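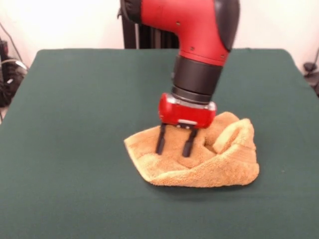
Do I need laundry experience to apply for the towel folding job?
Most of our current staff had never worked in a laundry before they started, and we train you on the floor for your first two weeks at full pay.

Linen Finisher - Flistel Laundry Services, Noltow site

Flistel washes and finishes towels, bath mats and robes for hotels, gyms and day spas. We are hiring 7 linen finishers for the Noltow site, with start dates through June. The jobs are permanent. Part-time and full-time hours are both available, and you can tell us which you prefer on the form.

What the work is

You will stand at a folding table and take terry towels from a cart. Each one gets shaken out, laid flat, checked on both sides and folded to the customer's pattern. Bath towels are folded in thirds lengthwise and then in half twice. Hand towels are folded in thirds only. Pool towels are rolled for some customers and folded for others, and the pattern card is clipped to the cart.

Anything with a stain, a pulled loop or a frayed hem goes in the reject bin. Please do not fold a bad towel into the middle of a stack. It comes back to us, and the customer gets a credit.

On a normal day the finishing room handles nearly 2,000 pieces across all tables. New starters are not held to a target in training. After that we look at your weekly numbers with you, along with your rejects.

You will also:
- tie and label finished stacks
- load shelves on the shipping side
- wipe down your table between customers
- clear lint from the floor at the end of the shift

What we ask for

You need to be 18 or over and legally able to work in the United States. You should be comfortable standing for most of a shift and lifting bundles of up to 30 pounds. You should be able to read a pattern card and a count sheet in English. Good color vision helps on the Clira account, where the tan and cream towels are easy to mix up, but it is not required for the other tables.

Fragrance-free products only, please. Several of our spa customers ask for unscented linen, and perfume and hand lotion both transfer to terry cloth.

Hours and pay

Early shift is 6 a.m. to 2 p.m. Late shift is 2 p.m. to 10 p.m. You will be given one or the other, and we do not rotate people between them. Pay is hourly, with a higher rate for the late shift. The current rates are posted at the front desk and will be confirmed in writing with any offer. Lunch is 30 minutes, and there are two paid breaks.

Benefits start after 90 days for full-time staff. Work shirts are supplied. You bring your own closed-toe shoes - flat soles, no mesh.

How to apply

Pick up a form at the front desk, Flistel Laundry Services, 211 Nava Road, Noltow. You can fill it out there or take it home. A resume is fine but not needed. We ask everyone we interview to spend 20 minutes at a folding table, so wear something you can move in.

Forms are due back by 18 January 2018. We will call everyone who applies, including those we can't offer a place this time.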